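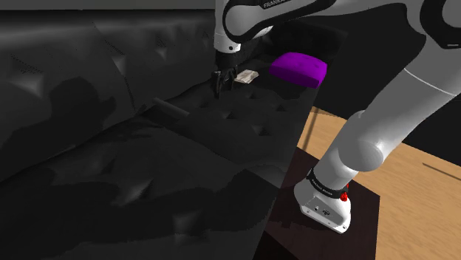
Reading the Numbers: Research Metrics and Who They Serve
Handout 4, Higher Education and Its Discontents
Instructor: Elsie Ruddock

Last session ended with Ashwin Bhat's question, which I promised to take up: if everyone in a department agrees that citation scores are a poor guide to the worth of a piece of work, why does the department keep using them? I don't have a good answer. I have several bad ones, and we'll go through them.

1. The Goel case

Goel College had 206 full-time faculty when it bought a dashboard called Cusum. The sales pitch was that Cusum would "surface hidden excellence." Each person got a score out of 500. Articles counted, books counted for a bit more than an article, and book reviews counted for nothing. Teaching came in as a multiplier, and it was never made clear what was being multiplied.

Within two years the number of articles listed by the faculty went up to 683. The administration called this growth. Read Anil Thampi's chapter (in the packet) before you accept the word. He went through the list and found 47 items that were the same argument published again under a new title. Thampi is careful to say that his count proves little by itself, since people repeated themselves before Cusum too. I think he is too generous, but argue with me.

Note what is missing from the college's own report: any mention of whether anyone read the work.

2. "But we need some way to compare"

You'll hear this in every meeting you ever attend. Ask two things. Compare for what? And who asked? Hiring one person out of a pile of applications is a real problem, and a score makes it faster. Faster is a weak claim. Henrique Serrano's defense of metrics (packet, second reading) slides from "faster" to "fairer" in a single paragraph. Find the paragraph.

Serrano's best point is about patronage. Under the old system, a phone call from the right adviser settled things. True enough. It does not follow that the phone calls have stopped. 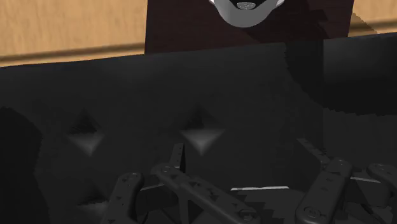

Robotic hand over a dark gray bin.

3. The Purulari statement

Faculty at Purulari refused to submit their lists one December and put out a statement instead. It's short, and a bit pleased with itself. Aroha Kingi's reply points out that most of the signers had tenure. Adjuncts at the same school submitted their lists on time, as they had to. Any theory of refusal that skips this is not worth much.

4. Terms to know

Proxy: a thing you can measure, standing in for a thing you can't.
Gaming: what managers call it when staff respond to incentives.
Jallard effect: in our readings, the drift toward topics that get published quickly. I have doubts about whether it is one effect or three.

For next time

Bring one page, typed, on this: could Goel have dropped Cusum and kept its promotion rules as they were? Don't tell me that balance is needed. Thampi pages on the duplicate items are required, Kingi is required, and the Serrano appendix is optional and dull.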